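Home | Jewelry | Bags | Home Goods | Reviews | About

The Larnari Layered Necklace, After Two Months of Real Life
Tuesday, February 4, 2025
by Mackenzie McKinnon

I bought the Larnari layered necklace in December, with my own money, in the week when everybody is supposed to be buying presents for other people. It cost $69. I told myself it was a gift for my sister until the box came, and then I stopped telling myself that.

It's two chains joined at a single clasp. The upper one is a fine rope chain that sits just under the collarbone. The lower one is a flat paperclip chain with a small oval pendant, brushed on one side and polished on the other. Both are gold plated over brass. Larnari calls the color "honey." I'd call it gold, but I don't have a marketing department.

What I wanted was something I could put on with a black sweater and look as if I'd made a decision. On that count it does very well. The two lengths are far enough apart that they read as two necklaces, and the pendant is heavy enough to hang straight instead of wandering off toward an armpit by lunchtime. 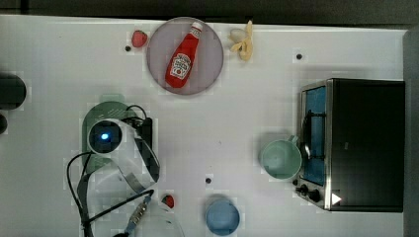 The clasp is my first complaint. It's a lobster clasp built for a much smaller lobster. The tab you pull back is tiny, and with any kind of fingernail you'll be standing at the mirror with your elbows in the air for longer than is dignified. I've started fastening it in front and turning it around, which works fine until the two chains remember they are attached to each other and braid themselves. The extender is 2 inches long and I use every bit of it.

Tangling, then. I had a layered set from Roltum a few years back that knotted if you looked at it sideways, and this one is much better. The rope chain stays put. The paperclip chain will flip over itself now and then, usually in the car. I would say I fix it once a day, and I've stopped minding.

The plating has held up. I wear it most days, take it off to shower, and have been careless about perfume. There's a little dullness on the back of the clasp and none on the pendant. My neck has not turned green, a sentence I'm always glad to be able to write.

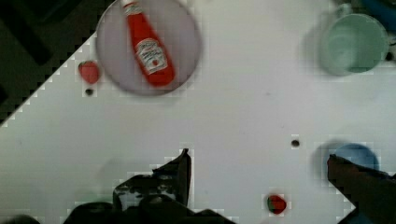 Color is where I'd ask you to be careful if you're ordering from the website. The product photos make the gold look paler than it is, and in person it's a warm yellow that wants strong company. Mine looks washed out on beige and a bit sad on pastel pink. It's at its best with a proper red — the flat, bossy red of a ketchup bottle lying on a pale gray plate, if you need something to hold up to the screen. I have a cardigan in exactly that shade and the two of them have become inseparable.

Compared with the Wunderlich double strand, which I also own and which costs more, the Larnari has the better pendant and the worse clasp. The Wunderlich chains come apart so you can wear either one alone. These don't. If you like to mix and match, that's going to annoy you, and no amount of honey will help.

It arrived in a drawstring pouch from Gresutex, soft and gray and slightly too small for the necklace it came with. I now keep earrings in it. There was also a card thanking me for joining a community of 1,000 women, and I have yet to hear from any of them.

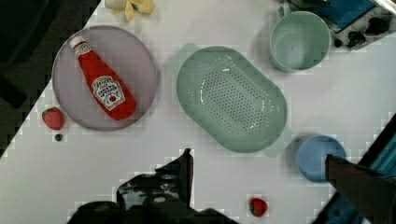 Would I buy it again?

Yes, at that price, and I'd spend another few dollars having a jeweler swap the clasp. I've had almost 8 weeks of steady wear out of it and it still gets compliments, including one from a dental hygienist who had plenty of time to look. My score is 8 out of 10. Skip it if you have long nails or want two separate necklaces. And if you're buying it for your sister, have it shipped straight to her house.

14 comments | 32 shares

Contact | © 2025 Mackenzie McKinnon | Back to top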